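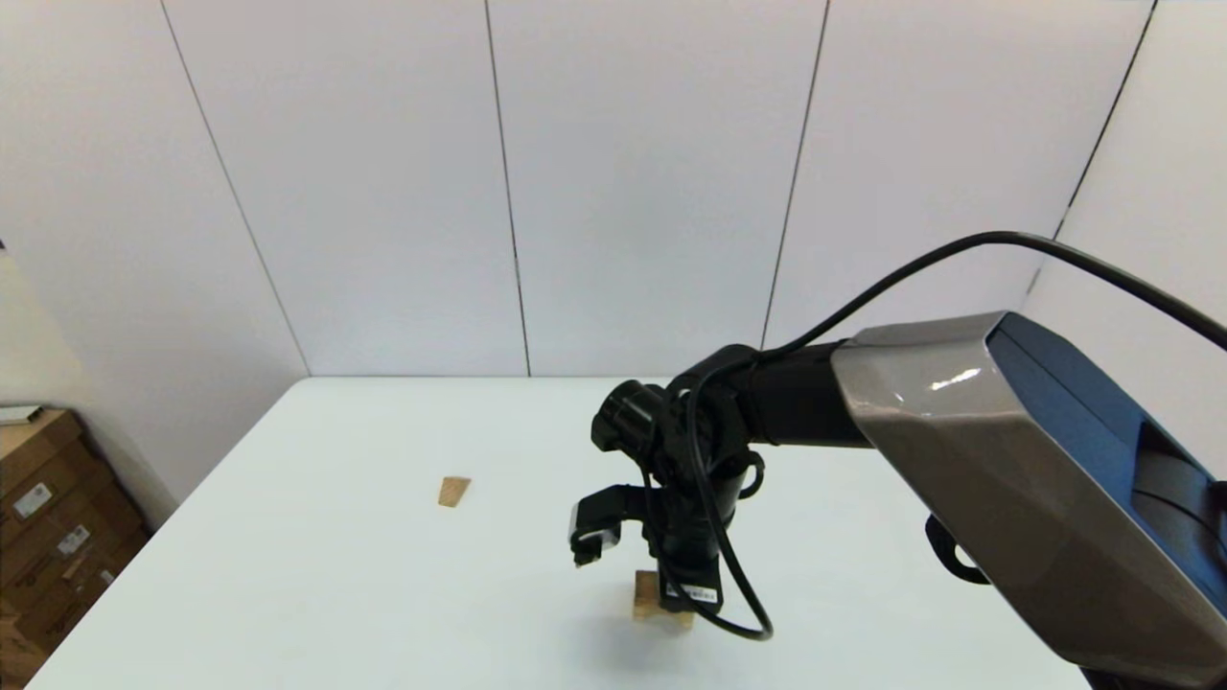 Dasovon planner — bench gallery, 16 January 2025

Quick page, will tidy later. Work on the block task with the new Kesora motion planner, plus the perception rewrite that sits in front of it. Captions are short, most of this is in the changelog anyway.

Block and wedge. Gripper over the upright block, wedge off to the left with clear table between them. Good layout for checking that the segmenter keeps two pale wood parts on a white top as seperate objects. Old thresholds hated this combo.

Notes that go with it:

Planner — 7 joint limits now read from the config file, not hard coded. Replans run up to 21 times before it gives up and asks for a new grasp. Was unlimited in November, which is how we got the night of endless logs.

Perception — soft shadows still get picked up as part of the object mask sometimes. Melura branch has a fix, not merged. Needs someone to re-run the whole regression set first.

Cable — the collision model has no idea about the loop hanging at the wrist. For now there's a fat capsule around the lower link and the planner stays clear of everything inside it. Ugly but safe. Costs us some tight approaches near the table.

Grasp scoring — upright blocks get 2 candidate approaches, side and top. Side wins unless the table margin is too small. Wedge scoring is a mess, the slanted face throws off teh normals. See the open ticket.

Tooling — Dumlao viewer now plays back a plan next to the joint plots. Scrub bar works, export doesn't. Use the command line for export untill the next build.

Config for this setup is in the repo under bench 6. Pull before you run, the calibration file changed format and the old one loads without any warning.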